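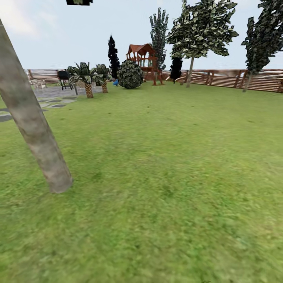

Written Agreements and the Annual Review

6/14/23

Readers of this blog will be aware that I have worked in household staffing for a good part of my career, first as a nanny, later as a placement counsellor with Skirstead, and now on my own account. The views expressed here are mine and should not be read as those of any agency.

The subject of this post is the annual review of the written agreement between a family and its nanny. Most families I meet have an agreement. Far fewer have looked at it since the day it was signed. The document goes into a drawer, the child grows, the hours shift, and the parties carry on by habit and goodwill until a question arises that the paper does not answer.

I was reminded of this recently when Evdokia Kalogeropoulos asked me to read over the agreement she had signed with her employers when their younger child was an infant. It provided for two feeds and a nap in the morning. The child is now in kindergarten. Nothing in the document dealt with school closures, pick-up, or the use of the family car, all of which had become part of her ordinary week. Neither side had behaved badly. The family was, if anything, rather embarrassed, and the matter was settled at the kitchen table in one evening.

My recommendation is that the review be held on a fixed date each year. September suits many households, as school timetables are known by then. It should be treated as a meeting, with both parties present, the children elsewhere, and the existing agreement printed out and on the table. The nanny's time for the meeting should be paid.

Hours and duties

Begin with the week as it is now worked. I ask both sides to write it down separately before they meet and then to compare. The differences are usually small, but they are informative. A family will write that the day ends at six; the nanny will write that it ends when the second parent is through the door and has heard how the day went. If the second version is the true one, it belongs in the agreement and in the pay.

Household tasks deserve the same attention. Children's laundry and children's meals are commonly included. Laundry for the whole family and dinner for five are a different position, and should be described and paid as such if both sides wish to continue.
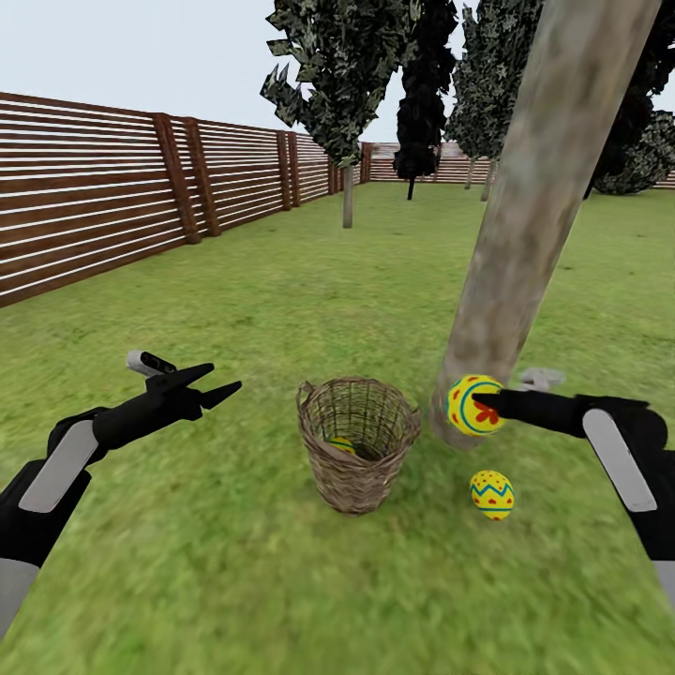

Wicker basket and decorated eggs on the lawn.

Pay and expenses

Any change in the rate should be stated as a gross figure. I continue to see agreements that promise a sum "in hand", and these cause difficulty for everyone when deductions change. Families who are unsure of their obligations as employers should speak to an accountant or to their payroll provider before the review and not after it. Requirements vary from place to place, and I do not offer tax advice on this site.

Expenses are best handled with a small float. One family I worked with kept $600 in a separate account, with a card in the nanny's name, and topped it up at the end of the month against receipts. Vangelis Deligiannis, who was the parent responsible for the receipts, used a shoebox for the first year and has since moved on to a spreadsheet. Either will do, provided that somebody keeps it up.

Leave

Vacation, sick days and statutory holidays should each have their own line. Where the family chooses the dates of some of the nanny's vacation, the agreement should say how much notice will be given. I would also put in writing what happens when the family travels without the nanny. In my view guaranteed hours should be paid in full in those weeks, and I do not place candidates with families who disagree.

Correspondence

Following my last post, Somkiat Chaiyaporn wrote to ask whether a nanny who is shared between two households needs one agreement or two. I prefer two, with identical clauses on hours, illness and notice, and a short third page signed by everyone that sets out what happens if one family leaves the arrangement. Eugeniusz Witkowska, who has managed several shares, tells me that the third page is the only one anybody has ever needed to look up.

A further reader asked about trial periods. I will deal with those separately, as the answer is longer than I can give here.

The review checklist I use with clients has been revised and now runs to six headings, with a new one covering phones, photographs and social media. Anyone who received the earlier version through Skirstead is welcome to write to me for the current one. Please allow a few days for a reply, as I am with clients for most of this month.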